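3.2 Materials and layout

Shape blocks were set out on a pale wooden board before each sorting session.

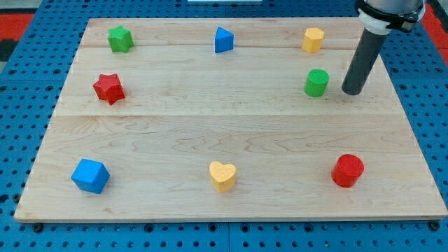
Every layout used four colours – green, blue, yellow and red – with two blocks of each, so that colour alone never picked out a single item. Shape was varied separately from colour: stars, for instance, came in both green and red.

Figure 2. Layout of eight blocks on the board. Star-shaped blocks lie towards the left; a yellow hexagonal prism stands in the back row.

The Clarkirholm set comprised 430 layouts. Thirty were dropped after checking by the second rater (R. Treloar), leaving 400 for analysis. Spacing between neighbouring blocks was left to the person setting out the board – a choice we return to in Section 5.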